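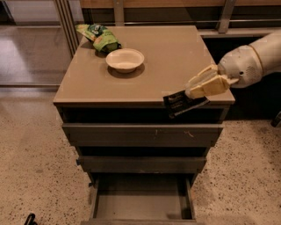 So my part of the project was the money part. When our group split up the work in September, everyone wanted to program the arm, and I said fine, I'll do the budget, thinking it would take one afternoon. It took most of the semester!

We had $3000 from the Monbridge fund, and the arm itself didn't come out of that (the lab already has it). What we had to pay for was everything else — spare fingers, a cabinet with drawers, things to pick up, and a place to store it all. Wanda Michalski, my project partner, wrote the task list first and I priced from that. I'd do it that way again. My first spreadsheet was just stuff I thought looked cool.

The biggest argument was over the gripper fingers. Nandora sells a set for $300 and Fawzy sells one that costs less but ships slower. I wanted the cheap ones. Wanda pointed out that if a finger broke in the middle of testing we'd be sitting around waiting for the mail, so we bought 2 of the Nandora sets and I stopped complaining (mostly).

For the cabinet I looked at new ones from Sokidero and then went used. We wanted three drawers, one above the other, so the arm would have to deal with different heights. A few scuffs on a drawer front don't matter for what we're doing, and the money I saved went straight into the spare parts line.

Objects were the fun part. I set aside $300 and thought that was way too much, but packets and snack bags get crushed, and you want the same kind again when you replace them. A crumpled bag is a totally different shape to grab than a fresh one, so I ended up with separate lines for "new" and "used" packaging. Bowls are a one-time buy unless somebody drops one.

Magnus Chisholm, our advisor, read my draft and asked where the shipping was. I didn't have any shipping. I also forgot tax — so version two was a lot less cheerful than version one.

Still on the list for next semester: drawer liners, a second bowl size, and a storage bin with a lid that closes.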